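Recruiter swaps the video interview for a working one

27/06/2020

Goline, the recruitment software firm best known for asking job seekers to smile at their own laptops, has released a hiring tool that lets employers skip the smiling. It is called Teditel, and it replaces the first-round recorded interview with a short paid task.

Candidates get 26 minutes. They might answer a difficult customer email, sort out a roster with a hole in it or find the mistake in an invoice. The finished work goes to the hiring manager without a name, a photo or a list of hobbies, which will come as a blow to anyone who has been leaning on the rock climbing.

Goline ran a trial through May with two employers: Gremerora, which runs call centres, and Saengthong, a wholesaler of kitchen and restaurant supplies. Between them they put 3473 applicants through the system for a mix of phone, office and warehouse jobs. Gremerora says its shortlist took six days to settle. Under the old arrangement it took as long as it took for three managers to find the same free hour, a figure the company has never been brave enough to write down.

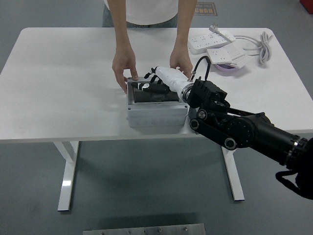

Saengthong was the harder customer. Its managers had grown fond of the recorded interview, mostly because it could be watched at double speed over lunch, and they doubted that a task on a screen would tell them much about someone applying to pack orders. The warehouse roles were given a practical version instead, done standing up at a table. A person in a T-shirt and jeans with both hands at an open plastic box is dressed for that sort of work, and Teditel has no opinion on collars. The company says it hired six people from the practical round, including one whose résumé had been turned down by its previous software for containing a table.

There are complaints, naturally. Some applicants told Goline that 26 minutes was tight, and others that they had finished early and then spent the remainder worrying about having finished early. One asked whether the difficult customer email was real. Gremerora confirmed that it was, and that the customer is still waiting.

Payment is a flat fee per task, charged to the employer and passed on to the candidate within the week. Goline would not give the amount but described it as "respectful", a word that in recruitment usually means lunch, without the drink.

Recorded interviews will stay on Goline's books for clients who still want them. The firm says demand is steady, particularly among managers who like to ask where people see themselves in five years. Teditel is open to employers from today, with a free trial limited to one vacancy. Existing clients can switch it on from the account page, under Settings, where it sits just below the button for cancelling.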